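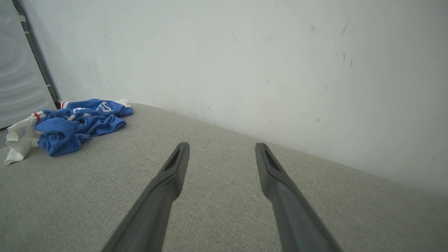
Kirnum in light grey: a tight, even weave.

Kirnum Upholstery Cloth, sold by the metre

£44 per metre, cut to order
Width: 171 cm
Weight: 995 g per running metre
Colours: 15
Woven by Talitz

We've stocked a lot of plain cloths over the years and this is the one we keep taking home! Kirnum is a flat, closely woven upholstery fabric with a dry, slightly chalky feel. It has enough weight to sit properly on a seat cushion, but you can still fold it round a corner without a fight. Fiona Geddes first brought a sample back from Talitz in April, draped it over the shop bench, and by closing time three of us had put our names down for a length.

What we like it for

Sofas, window seats, headboards, daybeds, bench pads, the tops of blanket boxes. It does a lovely job on anything with straight lines, and it's plain enough that you can put nearly anything on top of it (patterned cushions, a loud throw, the dog). For deep buttoning we'd point you to Strachan instead, our softer wool mix, which gathers into the pleats more willingly. Kirnum can be buttoned, and Craig Cruickshank has done a very handsome headboard in the dark green, but he did mutter about it.

There's no pile, so you don't have to think about which way the cloth is brushed. You can turn it sideways and run it along the length of a sofa back, and at this width that often means no seam at all. We love this! A long window seat in one clean piece looks wonderful.

Choosing a colour

The 15 shades go from chalk to nearly black, with four greys, two blues, a mustard, a brick and a rather good muddy pink among them. Light grey is the one most people ask for first. It's a true pale grey with very little blue in it, and strong colours look terrific against it. If you want something warmer, try oatmeal or the shade called Pebble, and do look at them in the evening with your own lamps on, as Pebble shifts a good deal after dark.

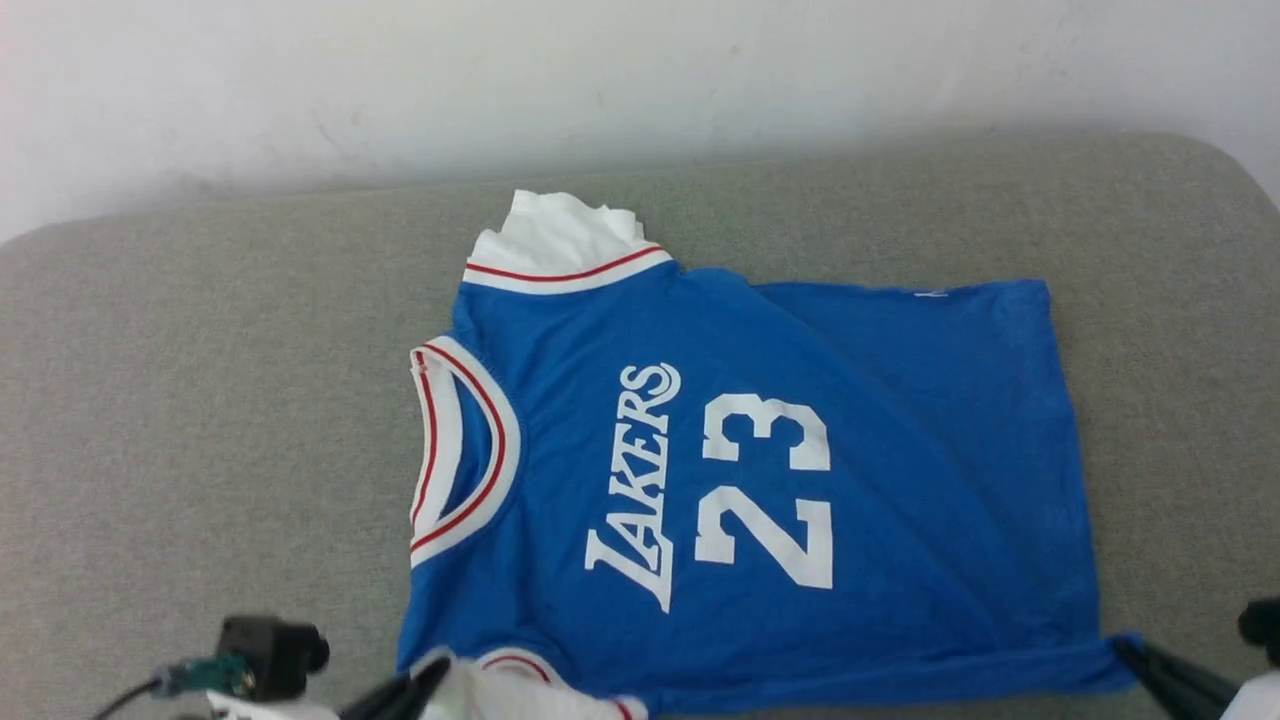

Bright on grey: a royal blue Lakers 23 jersey laid out on grey upholstery.

Samples are free for up to five colours. They're cut as big squares, so you can pin one to the arm of a chair and live with it for a week. Please don't order from the screen alone. Every monitor tells a different story about grey.

How much will I need?

A drop-in dining seat takes very little, and you'll usually get two across the width. A small armchair with one loose cushion wants four to five metres. Sofas vary so much that we'd much prefer to see your measurements first: send us the overall width, the height of the back, the depth of the seat, and how many cushions there are. Ladan Talebi works out the cutting plans and is very quick at them. She can often save you half a metre by turning the arm pieces.

Sewing and fitting notes

Use a size 100 needle and a strong polyester thread, and lengthen the stitch a little. The cut edge frays, so overlock or zigzag every piece before you start joining. Piping made from Kirnum looks smart but comes out chunky; cut the strips on the bias and use a slim cord. Staples hold well in it. Press on the wrong side with a damp cloth between iron and fabric.

Fit a lining cloth underneath on fixed upholstery. We sell Storkov, a plain cotton one, and can cut it to match your order.

Looking after it

Hoover with the soft brush. Blot spills with a clean white cloth and cool water, working from the outside in. Loose covers can be dry cleaned, but please don't machine wash them: we tried it with a cushion front and it came out noticeably smaller than its pad. Strong sun will fade the blues and the brick sooner than the greys.

Ordering

Cut lengths go out folded for anything up to three metres and on a tube after that. We can't take back cut cloth unless there's a fault in it, so check your sums (or let Ladan check them). If you're adding to an earlier order, tell us and Sorcha Pollock will look for the same dye batch.

The full rolls are out on the shop floor if you'd like to come and pull some cloth about. Bring a cushion!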